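OK, budget season thread, because three people asked me in one week how you plan for a humanoid when you're a small shop with a small shop's money. Settle in, it's a long one. I run the equipment side for our lab in Zistville and I have opinions.

First thing. The price on the quote is the price of the robot standing in a crate. I knew this! I have bought machines before! And I still built our first budget around that one line like it was my first day on the job.

So for round one I had quotes from Hedier and Flimier side by side. Hedier came in lower. Flimier came in higher but had the hands included. Guess who didn't notice the hands were a separate page on the Hedier quote (me, I didn't notice, for most of July).

Please go read your quote right now and find the word "hand" or "end effector." If it says "compatible with," you're buying a robot with wrists. Hands are their own purchase, with their own lead time and their own warranty, and the warranty is usually shorter than the one on the body.

Then ask what a replacement finger costs. Just one finger. If the sales rep can answer in the same phone call, good sign. If they say you'd send the whole hand back, ask how long it's gone for and then decide if you need a spare pair. We put a spare pair in the plan and I slept better.

Next up, the room. People want to talk about payload and battery life and I want to talk about your floor plan. Where does it stand when it's working? Where do the cables go? Can a person get past it to the fridge? I drew ours on graph paper with little cutouts and got teased for it, and I'd do it again.

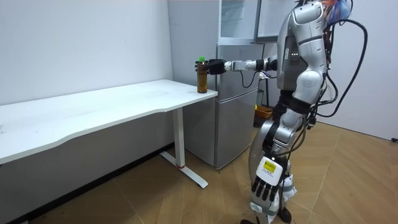

4 min read

Bottle work at the corner of the desk, which is the kind of job I budget around now. One arm out at shoulder height, fingers wrapped just under the neck of the bottle, other arm hanging down by its side. A desk, a fridge, a bottle with a green cap. None of that furniture needs to be fancy, so please don't let anyone sell you a "demo kitchen package." I got quoted for one and laughed out loud in a meeting.

I do have a furniture line, though! Desk height matters more than I expected. Fixed-height desks are cheaper, and then you spend the savings in staff time working around a surface that's a little too low or too high. Get one you can adjust if you can swing it. I moved money out of the "nice monitor" line for this and have no regrets.

Also on my list, and very boring: cable covers, velcro straps, a proper surge protector, a bin for the stuff that always ends up on the floor. I used to let people expense this in dribs and drabs. Now it gets a line of its own and I stop getting receipts for zip ties at midnight.

Things to grab, too. You'll go through a lot of bottles, cups, boxes, whatever your task is. Buy the same bottle by the case so a swapped bottle doesn't turn into a mystery when results change. And yes, people will drink the props. Order extra.

Someone's going to ask about buying vs. leasing, so: we looked at a lease from Bai. The monthly number looked friendly until I got to the part about return condition. Scuffs on the shell counted against you. I have met my coworkers. We bought.

That said, if you only need a robot for one project with a real end date, I'd lease in a heartbeat. Just get the return terms in writing and take pictures of every panel the day it arrives.

Support contract! The one thing I'd fight your boss over. Ask these before you sign:
Who picks up the phone, and in what time zone?
Are software updates included after the first year?
Who pays shipping both ways?
Can your own people open it up without voiding anything?

That last one was a dealbreaker for me. We have folks here who are perfectly able to reseat a connector, and I wasn't going to pay for a plane ticket every time one came loose.

My rough split for next year, since you'll ask: 75 percent of the equipment money goes to the robot, the hands and the support contract. The rest is room, furniture, spares, props and a cushion I'm not allowed to call a cushion. It's called "integration contingency" on the spreadsheet. Very official.

Staff hours are in a different budget here and that's a trap. If yours are too, go sit with whoever owns that sheet. We planned for 2 people on setup and ended up with 4, and the extra hours had to come from somewhere (they came from a project I liked).

Do I think one robot is enough? For us, for now, yes. I keep getting asked about a second one and I keep saying show me a week where the first one is booked solid. I'd much rather have one that's running and a shelf of spares than a pair fighting over the same set of parts.

Lead times are the other thing I'd plan early. Work backwards from the day you need to be running, then add the customs delay, then add the delay where your loading dock is closed for painting. Ours was closed for painting.

A couple of you asked for the spreadsheet. I need to strip out the vendor prices first, but I'll put up a blank version with the line items and my notes in the margins. Some of the notes are grumpy. I'm leaving them in.

Posting this Oct 25, 2023, so if you're reading it much later, get fresh quotes before you borrow any of my math. Replies are open, and if you've got a good source for cable covers that don't curl up at the ends, I want to hear from you first.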